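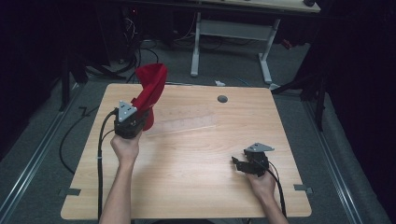
Poul Laxdal objected, when an early draft of this section went round, that a cloth is a poor test of a demonstration method, as almost any heap can be called folded if one is generous. We took the remark seriously, and it made the study a good deal better! Everything in Section 4.2 is scored on the finished fold alone, by a person who does not know which policy produced it.

4.2 Learning to fold from hand-held grippers

Figure 3. Cloth handling with two hand-held grippers. The left gripper holds the red cloth up off the table; the right one is low over the tabletop, its jaws slightly open.

Our question was whether a folding policy could be trained without driving the arms at all during collection. In the Woltent set-up the demonstrator works with a gripper in each hand (Figure 3), so the movements keep the pace and small corrections of ordinary handling. We recorded 192 demonstrations in this way, shared among 5 demonstrators, and trained a single policy, Gonudeo, on the lot.

The most pleasing result concerns the lift. Cloth held from one point hangs differently every time, and we had expected the policy to stall while it searched for a second corner. It does pause, but then it brings the free gripper in low and from the side, much as our demonstrators did, and tries again if it closes on nothing. We never labelled this retry behaviour or asked for it. It was simply there in the data, and seeing it come through on the arms was a delight.

Of the 18 test folds in the main trial, Gonudeo failed on only 2. Both failures began with the cloth doubled over itself, so that the grippers took two layers where one was wanted. Zeng, our baseline trained on teleoperated episodes, met the same starting heaps and tended to drop the cloth during the lift, before a second grasp was attempted.

Laxdal's reply to these figures was that we should now try towels, which are thicker and hide their edges. We agree, and the Grivska towel set is being recorded with the same grippers and an unchanged scoring sheet. Results for plain cloth with the wrist views removed are given in Section 4.3.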